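1/ 八月搬完家，最大的收获是把衣柜彻底清了一遍。这串讲讲我怎么处理旧衣服和旧布，顺便把几笔账记下来，免得明年又忘。

2/ 先说背景。我在 Stiltside 住了六年，衣柜是房东留下的那种双门柜，塞满以后门关不上，就用椅子顶着。搬到 Diltstead 这边，新房子的柜子小了一半，不清不行。

3/ 网上教人收纳的很多，讲怎么叠、怎么卷、买什么盒子。我买过两轮盒子，结果是盒子也占地方。这次一个盒子没买，先往外拿。

4/ 分法很简单：还在穿的，能给人的，只能当布用的。拿不准的单独放一袋，袋口扎紧，写上月份，放到明年八月再拆。去年那袋这次拆了，里面的东西我一件都想不起来，全部送走。

5/ 能给人的标准我定得比较严：洗干净，没破，拉链能拉到头，扣子齐。以前我会把起球的毛衣也塞进捐衣袋，后来去 Lirel 的分拣点帮过半天忙，看到一堆领口发黄的衬衫要一件件挑出来，之后就不这么干了。

6/ Lirel 是这边一家旧衣店，店面在坡底，后面连着分拣间。收衣服不给钱，给一张纸条，下次买东西可以抵一点。我攒了 4 张，换了一条厚围巾，还剩一张夹在冰箱上。

7/ 也试过在网上卖。挂了一件大衣、两条裤子，来回问尺寸的人不少，最后只卖掉大衣，到手 567。裤子挂了一个多月，改价两次，还是送去了 Lirel。以后单价低的不挂了，拍照和回消息的时间不划算。

8/ 鞋子另说。鞋底开胶的我修过一双，修鞋摊收了 200，穿了不到一个冬天又开了。另一双没修，直接处理掉。现在的原则是只修皮鞋，运动鞋穿到底。

9/ 有人问内衣袜子怎么办。分拣点不收，我洗净剪开，棉的留几块擦自行车链条，擦完就扔。化纤的不吸水，擦什么都是抹一层，别留。

10/ 重点讲讲当布用的这部分。旧T恤最好用，沿侧缝剪开，去掉领子和下摆的厚边，一件能出前后两大片，再对半剪。印花那块胶厚，不吸水，单独剪下来扔掉。

11/ 旧床单适合剪大块，盖沙发、包冬被、刷墙时铺地都行。我搬家那天用床单包了镜子和两幅框画，外面捆绳子，到了以后一点没磕。比泡沫纸好收，洗完叠起来继续用。

12/ 毛巾剪开会掉毛，要锁边。我没有缝纫机，手缝太慢，就拿去 Sithole 裁缝铺。老板按条收钱，说毛巾边厚，普通线容易断，给换了粗一号的。缝完洗了好几回，没散。

13/ 顺便说一句，Sithole 改裤脚也不错。要早上去，下午店里排队，等着取的人坐满一条长凳。我上次五点多到，只来得及把裤子放下。

14/ 抹布分颜色管理这件事，我试了三个月放弃了。原计划厨房用浅色，卫生间用深色，最后全在一个桶里。现在改成分地方挂：厨房的挂水槽下面，卫生间的挂门后，各洗各的。不看颜色，只看钩子。

15/ 洗布也有讲究。擦过油的先用热水加洗洁精泡半小时，再进洗衣机。不要放柔顺剂，放了以后布面发滑，吸水变差。晾的时候摊开，团着晾会有味道。

16/ 关于买新衣服：今年给自己定了 3,000 的上限，冬衣也算在内。到八月还剩一半多一点。不是多自律，主要是柜子装不下，每次想买都得先想挂哪儿。

17/ 定上限以后有个变化，逛店时会先看里面的洗标。只能干洗的一律放回去。搬家清出来的东西里，干洗的那几件穿得最少，有一件吊牌还在口袋里。

18/ 还没解决的：冬天的厚外套放哪儿。床底有空间，但返潮，去年有件羊毛的放出了味。有住一楼的朋友可以说说怎么防，除湿盒我用过，水满得太快，三天两头要倒。

19/ 明天把最后一袋送去 Lirel，这串先到这里。后面如果外套的问题有进展，再接着往下写。

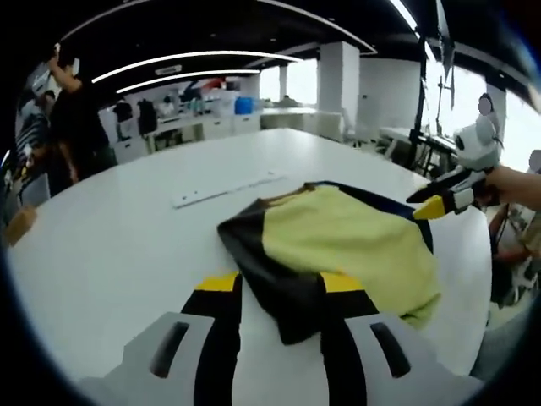
白桌子上的一块布，黄绿配黑边。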